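4.2 Furniture and the will to tidy

Participants in Ellwood were asked to keep one table at home clear for 14 days. Most lasted 2. Mail arrived first, followed by keys, and the keys seemed to invite everything else.
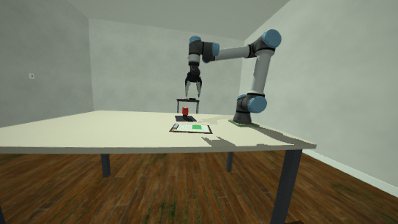 Figure 3. A large cream-colored table in a plain room (computer rendering).

The Groruneck group did better, though it owned fewer tables. Of over 1000 diary entries, a good share blamed a spouse. We did not interview the spouses, a gap that several of them have since pointed out in writing.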